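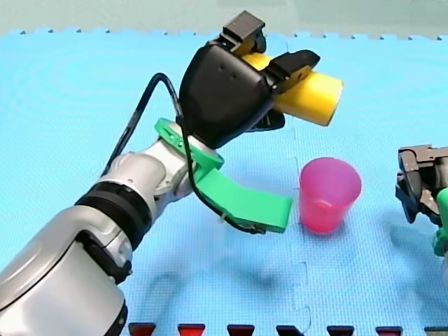 Érica Pacheco wrote in to ask whether foam tiles can go straight on to a concrete garage floor, or whether a sheet has to go down first. A sheet is needed if the slab fails the damp test in step 1. If it passes, the tiles can be laid directly.

The method applies to interlocking EVA foam tiles on concrete, timber boards or sheet vinyl. It does not apply to carpet, where the joints will work open under foot traffic.

Tools: tape measure, chalk line, straight edge at least 100 cm long, sharp knife with spare blades, stiff broom.

1. Damp test
Tape a square of clear polythene to the slab along all its edges and leave it overnight. Droplets on the underside, or a darker patch of concrete when it is lifted, count as a fail. Lay polythene sheet over the whole floor, overlap the joins by 100 mm and tape them.

2. Prepare the floor
Sweep twice. Scrape off paint drips and old adhesive. Fill any hollow deeper than 4 mm and let the filler cure for the time stated on the bag. Shallower hollows can be ignored.

3. Acclimatise the tiles
Unpack the tiles and lay them flat in the room for a day. Foam expands as it warms. Tiles laid cold in winter may buckle by June.

4. Set out
Snap a chalk line down the centre of the room and a second at right angles to it. Dry-lay one row in each direction. If the last tile at either wall would be narrower than a third of its width, move the starting line by half a tile.

5. Lay
Start where the lines cross and work outwards. Keep the textured face up and the grain running the same way. Press the teeth together with the heel of the hand. A mallet bruises the edges.

6. Cut the edges
Leave a 10 mm gap at every wall. Mark the cut on the back of the tile and score against the straight edge in three light passes. Change the blade as soon as it begins to drag.

7. Door thresholds
Fit ramped edge strips wherever the door clears them. Where it does not, finish the foam short of the door's swing.

Heavy items
Cabinets and benches leave permanent dents. Put a plywood pad under each foot, or cut the foam around it. Genivaldo Camargo reports that his workbench sank until it rocked, and that pads the size of a saucer cured it.

Cleaning
Use warm water with a little washing-up liquid. Solvents will soften the surface. Lift a corner tile twice a year and check underneath for damp.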